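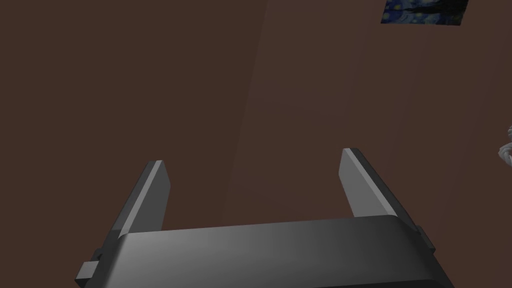

Tuesday, after school, robotics club notebook

Kettle on at 3:40, everybody in by ten to four, and a much calmer start than last week because the lab machines had been left logged in for us (thank you, whoever that was in the office). I'm writing this up while it's still fresh, partly for those who missed it and partly for me, as I know I'll have forgotten half of it by the next session.

The job for the afternoon was the wrist view in the simulator. Team Ilow have been driving the arm from the overhead view since the start of term and they've got quite good at it, but the Mirnwood challenge rules say the final pick has to be done from the wrist view only, and that's a completely different feeling. You lose all sense of where the table is. The first time one of the Year 9s switched over, the arm was parked pointing at the wall and she thought she'd broken the whole thing! She hadn't, of course. We had a good laugh and then used it as the lesson, because a plain brown wall is a very honest test of how little you know when there's nothing in front of the fingers to judge distance by.

We ended up spending a good half hour just on that. I asked them how they'd tell, from that view alone, which way the wrist was turned. Somebody said the Starry Night print, and somebody else said the faint line on the wall where the brown changes, and then there was a long and very enjoyable argument about whether that line was a corner or just shading. I didn't settle it. I'd like them to go and drive the arm over and find out, so please don't tell them if you've had a look at the room file.

Settings as we left them:

Gripper: fully open at start
Episode length: 1000 steps
Random seed: 1596 (keep this one for now so that both teams get the same room)
View: wrist only, overhead switched off in the menu

Then on to actual attempts. The two teams took turns at the controls, swapping drivers after each go, and we got through 26 between them before people's parents started turning up. Only 4 were proper picks where the block came up and stayed up. I was really very pleased with that, and I told them so, although I could see that a couple of the keener ones were disappointed. Most of the misses were the same miss: coming down too far to one side and closing on nothing, or catching the block with the outside of a finger and shoving it along the table. Team Azevedo worked out for themselves that if you stop a little way up, line the block up midway between the fingers and only then go down, it's slower but you waste far fewer tries. Lovely bit of thinking, and they wrote it on the whiteboard for the others without being asked.

One grumble. The Wornard controller pads still drift to the left when you let go of the stick. I recalibrated both at lunch and it came back within around twenty minutes of play. I'd rather not buy new ones this side of November if we can help it, so I've put a small dead zone in the input script and we'll see how that behaves. If you're running the session and it feels sluggish, that's why, and the value is near the top of the file with my comment next to it.

For next time:

Start from the same parked pose, wall and all, and have each driver find the table without help.
Settle the corner argument.
Try the taller block. Ilow are convinced it will be easier and I'm not so sure.
Bring more biscuits. We ran out before the second team had even had a turn, and there was some feeling about it.

I still need to copy the logs off the second machine, the one by the window. It was halfway through saving when I locked up, so I've left it on overnight with a note on the keyboard.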